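Tips for working next to the picking arm, collected at our packing tables at Fluvley. Most come from the day crew, and I only put them in order.

## Before the shift

- Wipe the finger pads with a dry cloth. No spray, the pads become slippery.
- Tie back sleeves and lanyards.
- Read the note from the evening crew. Hòa Quách started this habit in July and it saves us many small quarrels.

## Sharing the table

- Keep your own bin on the left side, also when the arm is paused. Your hands learn one place and stay there.
- Say "hands in" before you reach. It feels silly for 2 days, then it is normal.
- Change jobs every 20 minutes. Before the arm we were tired in the shoulders. Now we are tired in the eyes, from watching and checking, and Yesenia Bedoya asked for a stool and a better lamp. Ask for yours too.
- Do not race it. Parveen Ghauri packed 66 boxes one morning trying to keep up, and her wrist was sore until the next day.

## Soft goods

- Plush gives way when it is squeezed. Start with a gentle grip and add a little at a time.
- Hold bottle shapes by the sides, at the middle. Look at the label while the toy is in the fingers – an upside-down label is easy to read past, even a big HEINZ one.

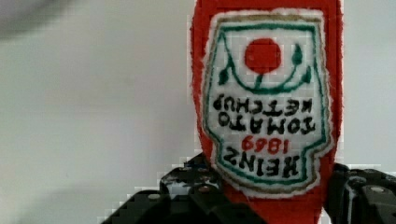 - Trim loose threads with small scissors. Never pull them, the stitching can open.

## When it stops

- Press pause first, then look.
- Write down what it was holding. Hiếu Cao reads these notes and changes the settings after lunch.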